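Zwischenbericht Ferienwohnungen Velau
Berichtszeitraum: Februar bis Mai
Vorgelegt von: Projektleitung Jilora

1. Stand in einem Satz

Von den drei Wohnungen im Haus Velau sind 2 vermietbar, die dritte ist es nach Ansicht des Elektrikers, nach Ansicht des Bauamts noch nicht.

2. Belegung

Seit der Öffnung im März wurden 157 Übernachtungen gebucht. Geplant waren im Antrag mehr, allerdings stammte der Antrag aus einer Zeit, in der wir noch an einen Baubeginn im Herbst glaubten. 53 der Übernachtungen entfallen auf die Osterwochen, der Rest verteilt sich so, wie sich Gäste im April in Mittelgebirgen eben verteilen. Die kleine Wohnung im Erdgeschoss läuft deutlich besser als die große unter dem Dach. Im Gästebuch wird bei der großen regelmäßig die Aussicht gelobt und gleich danach die Treppe erwähnt.

Stornierungen gab es vor allem im März, als die Zufahrt zweimal gesperrt war. Die Gemeinde hatte das angekündigt, und zwar im Schaukasten am Ende der gesperrten Straße.

3. Ausstattung

Die Küchen sind vollständig, inklusive der Korkenzieher, die in der ersten Woche fehlten und zu fast allen Rückmeldungen des Monats März geführt haben. Waschmaschine und Trockner stehen im Keller und werden gemeinschaftlich genutzt. Das Schlafsofa in der Dachwohnung wurde ausgetauscht. Das alte ließ sich ausklappen, aber danach nur mit Werkzeug wieder schließen.

Das WLAN reicht inzwischen bis in die Schlafzimmer. Auf der Terrasse reicht es nicht, was wir im Inserat unter »Ruhe« führen.

4. Buchungssystem

Die Umstellung auf Triltine ist abgeschlossen. Das System kann Kurtaxe, Endreinigung und Hundezuschlag getrennt ausweisen, nachdem es im April einem Ehepaar ohne Hund drei Hunde berechnet hatte. Der Betrag wurde erstattet, das Ehepaar hat für den September wieder gebucht. Die Anbindung an das Portal Cusi steht noch aus. Wir tragen die Termine dort bis auf Weiteres von Hand ein, abends, und bisher ohne Doppelbelegung.

5. Mittelverwendung

Die bewilligten Mittel sind zum größten Teil abgerufen. Eine Überschreitung gibt es beim Posten Außenanlagen: Das Geländer am barrierefreien Zugang hat 600 Euro mehr gekostet als veranschlagt, weil die Rampe länger wurde, als der Plan sie kannte. Gedeckt wird das aus dem Posten Dekoration. Die Wände der Dachwohnung bleiben daher vorerst weiß, was bisher keinem Gast unangenehm aufgefallen ist.

6. Frühstückskorb

Der Korb mit Gemüse, Brot und Eiern kann seit Mai am Vorabend bis 18 Uhr bestellt werden. Die Nachfrage ist ordentlich, bei den Eiern größer als das Angebot.
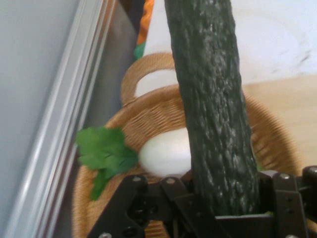

Die Gurke aus der Nähe
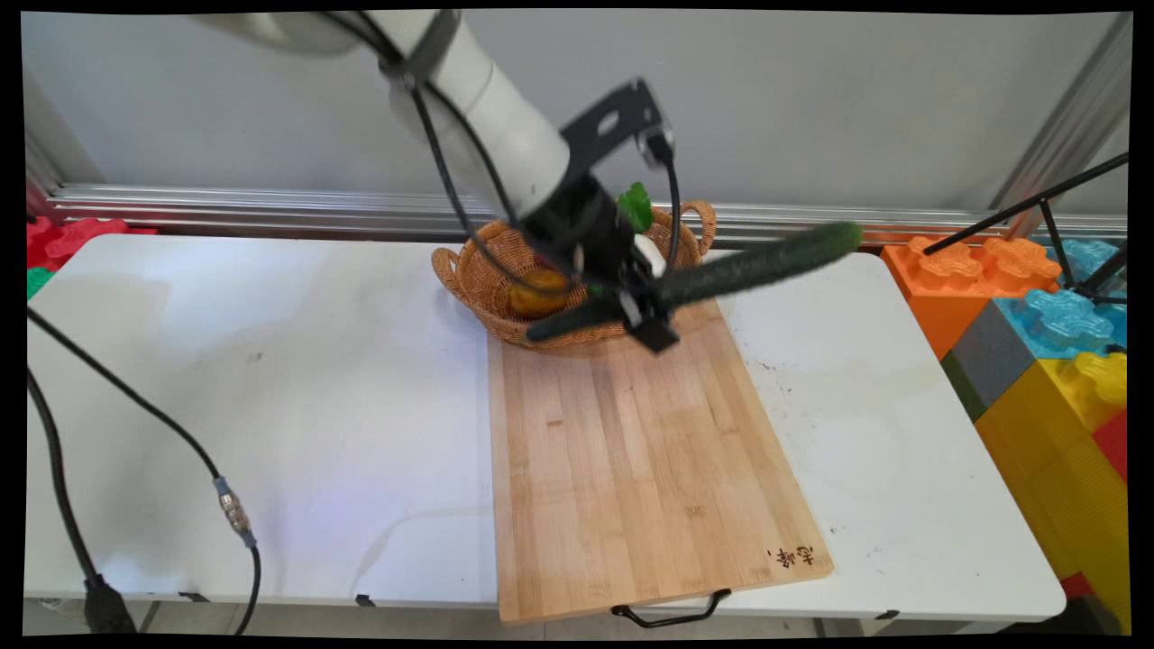 Offen ist noch der Preis. Zurzeit decken die Einnahmen den Einkauf, die Fahrt zum Hofladen dagegen nicht. Wir schlagen vor, den Korb ab Juli etwas teurer anzubieten und zweimal wöchentlich gesammelt einzukaufen.

7. Nächste Schritte

Für die dritte Wohnung fehlt die Abnahme des zweiten Rettungswegs. Das Fenster ist groß genug, die Unterlage, in der das steht, wird nachgereicht. Danach folgen die Fotos für das Inserat, möglichst bei Sonne, und die Beschilderung der Stellplätze. Bisher parken die Gäste nach Gefühl, die Nachbarschaft hat sich dazu schriftlich geäußert.

Wir bitten um Zustimmung zur Umwidmung der unter Punkt 5 genannten Summe sowie um Verlängerung der Abruffrist bis Ende Oktober. Die Belegliste liegt bei, der Beleg für die Korkenzieher ist verblasst und wird als Kopie nachgereicht.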